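News from the Toketstead Toy Library: the spring exchange and our new shelves

Dear members and friends,

April was a busy month for us, and I want to tell you how it went and what will change before the summer. I write this item for the first time, so please excuse me if it is longer than the ones you are used to.

First, the move. As many of you know, we left the old room on Kotian Street and we are now on the ground floor of the Dravmont building, the entrance on the side of the bakery. There is a ramp, and the door is wide enough for a double stroller. Inside it still smells a little of paint. The heating works, but the switch is behind the puzzle shelf and it is difficult to reach, so if you feel cold please tell the person at the desk and do not try to move the shelf by yourself.

The catalog has now 1024 items. This is the number after we took out the toys with missing parts, and there were many of them. Some board games came back to us year after year with fewer pieces, and at the end it was not possible to play them. We gave the good pieces to the craft group in Drolumach, where they make mosaics and badges. If you have at home a game with our sticker on the box, even a very old one, please bring it. There is no late fee for anything that was borrowed before the move.

The spring exchange was on the first weekend after the opening. In total 607 things changed owner, from small cars to a play kitchen that needed two fathers and a borrowed van. The rule was the same as last year: you bring one, you get one token, you take one. A few families asked if a big toy can count for more than one token. We discussed it for a long time and for now the answer is no, but large toys can stay in the reserved corner until the end of the day, so that the owner may choose something of similar size.

I would like to say something also about cleaning, as we received many questions. Hard plastic toys should be washed in warm water with normal dish soap and dried on a towel before you return them. Please do not put them in the dishwasher. We lost a very nice tea set in this way, and the cups have now a shape that no cup should have. Wood should be wiped with a damp cloth only. Soft toys go in a closed bag, and we wash them here. Toys with batteries should come back without the batteries, and the small screw of the cover can be taped to the bottom of the toy.

The age groups on the shelves are new. The green labels are for babies and toddlers, the blue ones for children from three years, and the red ones for school age. Small parts are only on the red shelves, and these are the high ones. If your little one comes together with an older brother or sister, please keep the red boxes on the table and not on the carpet. We found pieces under the carpet when we left Kotian Street that I think were there from the very beginning.

From next month we try a longer loan. Until now it was two weeks for everything. Construction sets and train tracks can now stay with you for 5 weeks, because parents told us that children build slowly and do not like to break what they have built. For games, puzzles and dress-up clothes it stays two weeks. You can renew one time, at the desk or by e-mail, if no other family is waiting.
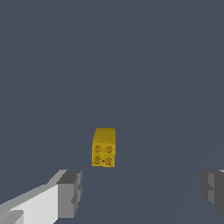 One yellow brick, four studs.

The construction sets are also what we need most. They are always the first to go, and at this moment the waiting list for them is longer than the shelf. If your children have grown and there is a box in the attic, we will be very glad to have it. Mixed colors are fine, and the set does not need to be complete or to have its instructions. We sort everything by size in the evenings, with tea, and you are welcome to join us for this.

The opening hours stay as before, in the afternoon from 3 to 6. Membership for the year can be renewed at the desk, and the card from Kotian Street is still good until it expires. The new address will be printed on the next ones.

Thank you to all who carried boxes up and down in the rain. We are still looking for a rug, preferably a washable one, and for a low bench for the entrance where children can take off their shoes.

With kind greetings from the desk,
Toketstead Toy Library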